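Revisión de puestos de trabajo -- Taller Cusov, nave 2
Ficha 671
Fecha: 2018-02-07
Revisa: Zübeyde Dursun
Responsable de zona: İlker Gündoğdu

1. Pasillos y salidas
Paso libre hasta la puerta: CONFORME
Extintor accesible y con precinto: CONFORME
Comentario: la etiqueta del extintor caduca en mayo. Avisar a Ağca para el cambio.

2. Alumbrado
Luminarias en servicio: CONFORME
Reflejos molestos sobre la pieza: OBSERVACIÓN
Comentario: el tablero de arce devuelve bastante luz en la parte central. No impide trabajar, pero cuesta ver la veta en esa franja. Probar con la pantalla difusora que quedó en el almacén.

3. Mesa perforada azul
Superficie sin restos ni herramienta suelta: CONFORME
Tablero dentro del perímetro de la mesa: CONFORME
Fijación de las esquinas: VER COMENTARIO
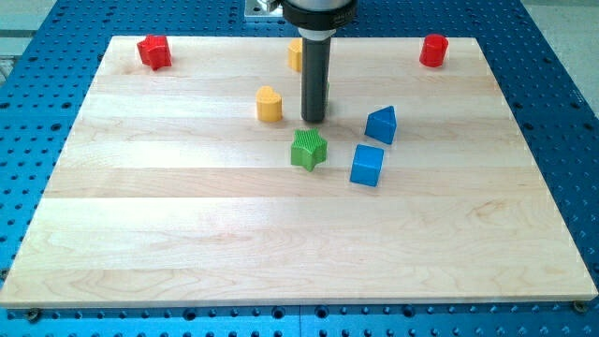
Puesto 4. Tablero de arce sobre la mesa perforada.

Comentario: en el lado delantero hay una fijación redonda oscura junto a cada esquina. Comprobar el apriete con llave al empezar el turno y anotarlo en la hoja del puesto. El canto delantero está limpio. Pasar la mano por los otros tres cantos -- con guante -- antes de dar el tablero por bueno.

4. Madera
Juntas entre tablas: CONFORME
Nudos: CONFORME
Comentario: hay algunos nudos más oscuros en las tablas de delante. Se aceptan según el pedido de Tonar.

5. Pendiente
Pantalla difusora: İlker Gündoğdu
Etiqueta del extintor: Ağca
Hoja de apriete del puesto 4: turno de mañana

Firmado: Z. Dursun

© Brorex -- Prevención y mantenimiento | Contacto | Volver arriba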